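Search this site
Enter keywords

FOR IMMEDIATE RELEASE

Homden Robotics Group Teaches a Simulated Arm to Change Its Mind

PESTON — Wednesday, January 8, 2020 — Researchers at Homden have published a method that lets a robot arm reconsider a grasp before committing to it, a skill most people pick up shortly after their first encounter with a hot stove. The method, called Prirnusel, was developed and tested entirely in simulation, where broken crockery costs nothing and the floor never needs sweeping.

Most grasp planners choose a spot, head for it and close the fingers. If the spot was a poor choice, the planner finds out along with everyone else. Prirnusel adds a short second look. As the gripper nears an object, the system compares what it now sees with what it expected to see when it set out, and if the two disagree by enough, it backs off and picks again.

"We had a robot that was extremely confident and often wrong, and we already had faculty for that," said Setsuko Hoshino, who leads the project. "Prirnusel makes it a little slower and a lot less sure of itself. I consider that growing up."

The group compared Prirnusel with its own earlier planner, Kobori, over 90 simulated tabletop and floor arrangements. Each planner got one try per arrangement. Kobori dropped, missed or knocked over its target in 40 of them. Prirnusel did so in 19. The group describes this result as encouraging and has asked that the press office not use the word "breakthrough," which the press office has now done only once.

Objects were chosen to be awkward. Slim upright things on wide bases get special attention in the paper, as a gripper that comes in slightly off center tends to turn them into horizontal things. Books, bowls and pencils were scattered nearby to give the planner something to bump into.

Simulated Franka Emika arm with books, a bowl and a slim upright piece among the objects in the rooms:

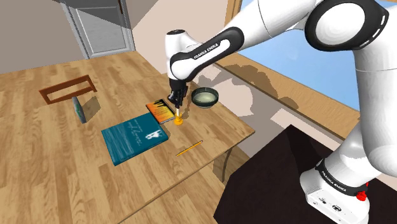
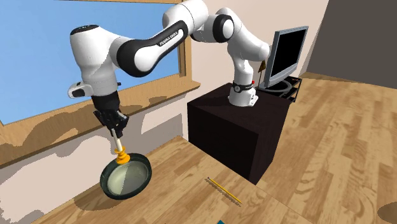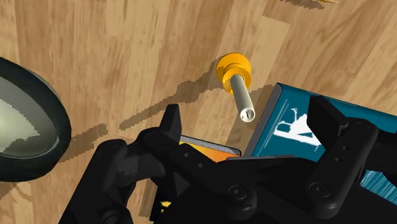
Light was the other source of trouble. Kobori had a habit of treating the edge of a hard shadow as the edge of an object, and would plan a careful, well-reasoned grasp on a patch of floor. The new method is not immune to this, but the second look usually catches it: a shadow seen from close up has no height, and the planner has learned to hold that against it.

The extra caution has a price. Prirnusel takes longer per attempt than Kobori, and in 23 of the 90 arrangements it backed off at least once from a grasp that the researchers, replaying the run, judged to have been perfectly good. Hoshino's team calls these "cold feet" runs. They are listed in full in an appendix, along with the single run in which the arm changed its mind so many times that the clock ran out with the gripper still hovering.

"I have watched that one more often than I should," Hoshino said. "I sympathize with it before lunch and want to shout at it after."

The paper makes no claims about physical robots. Simulated friction is polite and simulated cameras don't get dusty, and the group expects the numbers to get worse on real hardware. Tests on a physical arm are planned to begin in June at Homden's Peston laboratory, where the supply of secondhand bowls is said to be adequate.

The work also leaves open how much of the gain comes from the second look itself and how much comes from simply moving more slowly near the target. An early check, with Kobori slowed to the same pace, suggests that speed accounts for a small part of it. The team plans a fuller comparison before the physical tests start and has promised to report the answer even if it is embarrassing.

The paper, the arrangement files and replays of all 90 runs, failures included, are available on request from the Homden press office. Interviews with Hoshino can be arranged on weekday afternoons.

About Homden

Homden is a research organization working on robot manipulation and planning. Its main laboratory is in Peston.

19 shares
Comments (0)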